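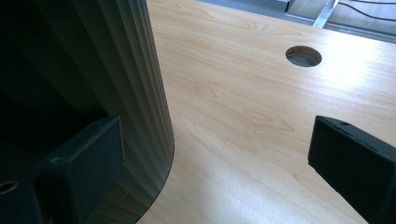
Incidencia 243: la pinza Plitbridge pierde agarre en piezas cilíndricas acanaladas
Estado: abierta
Prioridad: media
Abierta por: Mervin Landry
Asignada a: Isabelle Gill

Mervin Landry, 9:10
Estamos comparando la Plitbridge de mano con la Goltis que ya teníamos. Con piezas lisas no veo diferencia. Con el cilindro oscuro de pliegues verticales, la Plitbridge resbala al levantar. El proveedor dice que es "un tema de calibración". Lo mismo dijo en julio con los otros dedos, y acabamos cambiando los dedos.
Firmware de fábrica, controlador Tonamau, dedos negros de cara plana, sin almohadilla.

Isabelle Gill, 9:42
¿Has repetido el cero con la pinza abierta del todo? Si se hace a media carrera, el controlador se cree que tiene más recorrido del que tiene y corta la fuerza antes de tiempo.

Mervin Landry, 10:25
Repetido 3 veces. La lectura en apertura máxima debería ser 3.000 y me da 2.777. Siempre el mismo valor, así que ruido no es. Tampoco me convence que sea la causa: con la pieza lisa lee igual de mal y no se cae.

Isabelle Gill, 11:05
De acuerdo en que no lo explica todo, pero quiero descartarlo. Carga el perfil Dehghan en el controlador, que ignora el límite de carrera, y prueba otra vez con la misma pieza. Mira también los tornillos del soporte.

Mervin Landry, 12:30
Tornillos bien apretados. Con el perfil Dehghan la lectura sube a 3.000, cosa que no me dice nada, porque el perfil escribe ese número por su cuenta. La pieza sigue resbalando. Si agarro abajo, junto al borde redondeado, resbala antes que a media altura.
Mi opinión: cara plana y rígida contra pliegues, apoya solo en unas pocas aristas. La ficha promete "agarre universal" y no trae ni una prueba con superficies así.

Isabelle Gill, 13:15
Puede ser. De todos modos la Goltis lleva almohadilla de goma y la Plitbridge no, o sea que la comparación está coja desde el principio. Pasa las almohadillas a la Plitbridge y repite con la misma fuerza. Hasta entonces no pondría en el informe que una es peor que la otra.

Mervin Landry, 13:20
Las almohadillas no encajan, el taladro queda desplazado. Pido un adaptador. Al proveedor le reclamo aparte lo de los 2.777 y que me conteste con algo más que "recalibrar".

Pendiente: adaptador de almohadillas (Mervin), respuesta del proveedor sobre la lectura de apertura (Mervin), repetir la prueba con ambas pinzas a igual fuerza (Isabelle).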